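Home | Articles | Authors | Archive

Color Cues and Tidying Habits in Shared Playrooms

Byung-chul Han and Tae-yang Pyo
26/10/2021

3. Materials

Toys were small enough to be held in one hand and most carried more than one color. Figure 1 gives one item, in blue, yellow and red.
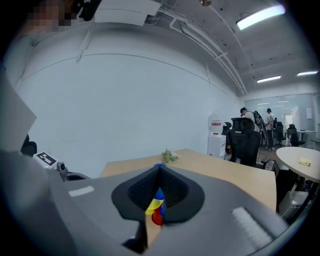

Figure 1. Small multicolored toy.

3.1 Sites and procedure

We worked in two shared playrooms, one in Dulstead and one in Clukano. Each room had open shelves at child height and a rug in the middle. Families used the rooms as they normally would, and staff gave no extra instructions about cleaning up.

Every room was stocked with 100 toys. In the first phase the shelves were plain. In the second phase each shelf had a colored strip along its front edge, and parents were told only that the shelves had been changed. Both phases ran for 20 sessions. A toy was scored as put away if it was on any shelf when the session closed — toys left on chairs or window sills were scored as left out.

Multicolored toys raised a problem for scoring by color. Kang shelf labels, which we used in the pilot, allow a single color per item. We dropped that rule in July and accepted any shelf whose strip matched a color on the toy.

3.2 Records

Staff filled in a one-page sheet at closing time. We collected 1284 entries across both rooms, of which 342 concerned toys with two or more colors. Entries with no shelf marked were kept in the overall score but left out of the color comparison. Sheets from the two rooms were entered separately and checked by the second author.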